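Home | News | Services | Opening hours | Contact

Grutstead laundry adds folding guide for dark clothes

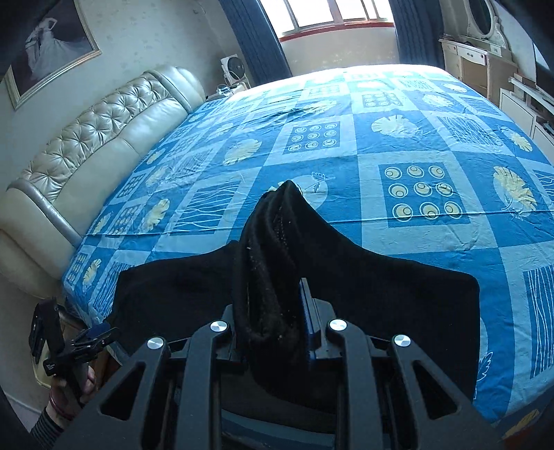
NEWS / CLOTHING CARE

The Zundby laundry service in Grutstead has added a section on dark clothes to its home folding guide. The new pages cover black and navy garments that customers finish themselves after collection, and were put together by Helju Butkienė, who runs the finishing room.

The guide already dealt with shirts, towels and bed linen. Dark items were left out of the first edition, which went to 500 households in February. Butkienė said most of the questions that came back were about lint and creasing on black fabric.

The method uses a bed as the work surface. The garment is laid out on the bedspread and spread to both sides until the panels are flat. A plain or patterned cover in a lighter color is preferred – on a dark cover the side edges of a black garment are hard to find. Blue, gray and cream all work.

Lifting a garment by its middle leaves a tall fold with deep vertical creases. This is acceptable when the item is being moved or turned, but the cloth should be let down and smoothed again before the first fold is made. Smoothing runs from the center to the side edges, with the flat of the hand. Stitching is used as the guide line where it can be seen.

Pale lint shows more on black cloth than on any other color. The guide asks for it to be removed while the garment is flat, one panel at a time, before folding. A dry brush is enough for most fabrics. Sticky rollers are listed as a second choice, and are not advised for knitwear.

Finished width depends on storage. For standard drawers the guide gives 17 inches as the upper limit for a folded stack. Heavier items go at the bottom – knits on top, with no more than a hand's pressure when the drawer is closed.

The section was tried out by customers on the Stankevičius Street route before printing. Of the 54 who returned a form, over half asked for larger type, and this has been changed.

Printed copies are available at the Zundby counter and will be included with deliveries from Thursday. The bed linen pages are unchanged.

Recent items
Ameo detergent now stocked at the counter
Collection times on the Stankevičius Street route
Bed linen: folding fitted sheets
Repairs desk moves to the front room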